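Village shop back open in Lerthorpe

November 2, 2019

Lerthorpe has a shop again. Doors opened at 9am on the old Rotich unit and there was a queue down to the bus shelter, mostly people wanting milk and a nose round.

The village has been without one for 46 weeks. Nearest alternative was Wandville, and the bus there only goes twice a day, so a pint of milk could take up most of a morning.

Chelsea Penrose and Ryan Heywood have taken the lease. Four years to start with. Both worked at the Tirano cash and carry before this and spent most of October painting, then filling shelves until gone midnight.

"I've still got paint in my hair," said Penrose. "We wanted it bright. It was so gloomy in here before, you couldnt read the labels."

So white walls now, big black lettering, and white wire racks for the drinks and smaller bits. The metal ceiling stays as it was. Too dear to change, Heywood said, and he quite likes it.

Bread comes in from 7am, papers a bit after. No post office counter yet. They have asked, no answer so far.

Residents raised £3291 towards the fridges through a raffle, a quiz and a very long car boot sale.
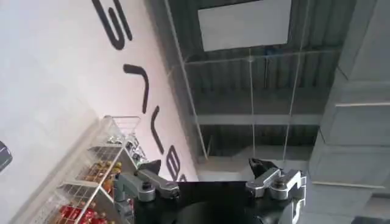
Adesuwa Babalola, who lives opposite, was in twice before lunch. "Forgot the eggs," she said. "Last month that would of been a bus ride."

Bohdana Harasym was less sure about prices. Tea bags dearer than Wandville, she reckoned, though she bought a box anyway. Heywood said they would look at it once the first orders were paid off.

Jordan Sugden starts behind the till next week, part time. Opening hours are 7am to 8pm, shorter on Sundays. Cards taken, no minimum spend.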